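Gandix G2 gripper with fabric cover: bench review
Reviewed by Killian Barbier, 9/3/23

Verdict: a good general-purpose gripper for flat and boxy items, let down by its cable exit and a poor manual. The cover is worth the extra money if you handle books, folders or anything with a printed surface. For small parts, look elsewhere.

What was tested

The G2 is a two-sided gripper with a broad palm on one side and a jointed finger that closes against it. Gandix sells it bare or with a black textured cover that pulls on like a glove. We bought both versions and ran them against the Plekton P-Line parallel jaw that we have used on the same arms since May. The arms, the mounting plates and the head camera were left unchanged between grippers, so differences in the results should come from the hand and the control settings.

The controller is a Manalo box. Gandix supplies a driver for it. The driver installed without trouble, but the default closing speed is too high for paper goods and should be turned down before the first grasp. The setting is on the second page of the configuration tool, under a heading that reads "Travel" in one version of the software and "Motion" in the next.

Fitting

Mounting took 15 minutes with the bare hand and slightly longer with the cover. The bolt pattern matches the Plekton, so no adapter was needed. The cable leaves the gripper on the palm side and has to be turned back along the wrist. On our arms this puts a tight bend next to the last joint, and the cable rubbed there during long runs. Iman Soliman moved the first clip further down and the rubbing stopped. A side exit would be better.

The cover is pulled on from the fingertip and closed at the wrist. Make sure the fabric is flat over the palm before closing it. A fold in that area changes the width at which the gripper reports contact, and the error is large enough to spoil a calibration.

Grasping books

Most of our work at present is table tidying: books and files picked up from one surface and put into a slotted holder on another. It is a fair test of a gripper. A book is heavy for its thickness, the covers slide over the pages, and the last part of the movement has to be done upright in a narrow gap.

We ran 200 attempts per gripper, with hardbacks and paperbacks mixed. The arms were teleoperated, with Clémence Aubert and Aníbal Arango taking turns, and neither operator drove for longer than one block of 10 attempts at a time.

The bare G2 held hardbacks securely but marked two of the softer covers. With the fabric cover fitted we found no new marks. Grip on glossy covers also improved, and the closing force could be set lower for the same hold. The Plekton jaw held as well as either, but its narrow pads let tall books swing about the contact point. The G2's palm gives a wider backing and the book stays closer to the angle at which it was picked up. 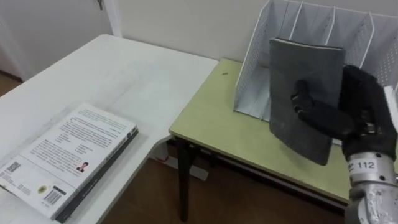 Covered G2 on arm 112, holding a grey book in front of the file organiser.

Placing is harder than holding. With the finger across the face of the book and the palm behind it, the hand takes up space on both sides, and the palm is the thicker of the two. In a slotted organiser the palm is what touches the divider first. Both operators ended up gripping closer to the outer edge so that the leading part of the book could enter the slot before the hand reached it. This works, at the cost of a less stable hold, and a slight tilt has to be corrected on the way in. The Plekton is slimmer and does this part better.

Paperbacks lying flat remain difficult for all three set-ups. The finger cannot get under the cover unless the book overhangs the table or is pushed against something. The fabric helps a little here, as it drags the top cover sideways, but it can also open the book.

View from the head camera

A point that rarely appears in data sheets is how much of the object the hand hides. The G2 is bulky, and the palm blocks part of the target slot when the arm comes in from the right. The black cover has one advantage: bare metal gave us bright reflections under the ceiling lights, and the fabric does not. Against a dark book, however, the edge of the finger is harder to pick out. Sabina Bartoš has asked Gandix for a lighter cover. They do not list one.

Wear

After all the runs the cover was slightly polished at the fingertip and otherwise sound. Lint collects in the texture and comes off with tape. We did not wash it. The finger joint developed no play that we could measure.

Price and alternatives

We paid 1835 for the gripper with cover, before tax. The Havside hand costs less and has a slimmer palm, but it needs its own controller and we have not tried it.

Good points: steady hold on books, useful cover, standard bolt pattern.
Bad points: cable exit, thick palm in narrow slots, manual does not describe the driver settings.

The covered G2 stays on our right arms. The left arms keep the Plekton for now.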